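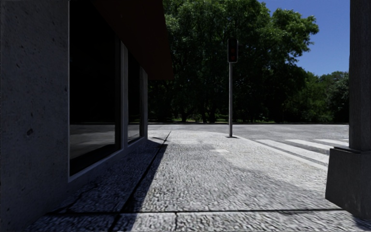

One reader of last term's handout, writing from the Imthorpe office, objected that a retention schedule is of little use if staff keep their own copies in desk drawers, and asked that the point be dealt with before anything else.

Records Management for Small Offices
Unit 4: Retention Schedules and Convenience Copies
Posted in July by the Course Office

Print this page | E-mail this page

4.1 The objection
The reader's point is accepted. A convenience copy is any duplicate of a record held for ease of reference. It has no separate retention period, and it must not outlive the official record. Where a copy carries handwritten notes that affect a decision, it becomes a record in its own right and is to be filed.

4.2 Building the schedule
Students should begin with an inventory by record series, not by individual file. A series is a group of records created by the same activity and kept for the same length of time. For each series, enter the title, the office responsible, the event that starts the retention period and the final action.

The starting event causes the most errors. "Seven years" means nothing until the schedule states whether the period runs from signature, from expiry or from the close of the fiscal year.

4.3 Worked case: Romaniuk
The Romaniuk inventory listed 1216 boxes under 92 series titles. Many titles described the same activity in different words – "vendor letters" and "supplier mail," for instance – and after merging, 70 remained. Of these, 18 had no starting event and were returned to the departments for completion. No box in those series could be released in the meantime.

4.4 Holds
A legal hold suspends the schedule for every record it covers, including convenience copies and e-mail. The hold notice should name the series affected and the office that may lift it. Once lifted, the original period applies again; it does not start over.

4.5 Preparation for Unit 5
Read the Jurnedik schedule in the course packet. Mark each series that lacks a starting event and propose one in writing. Bring two copies to the seminar.

Related items
Unit 3: Taking a Records Inventory
Unit 5: Off-Site Storage Agreements
Vireleo Case: Indexing Closed Files
Glossary of Terms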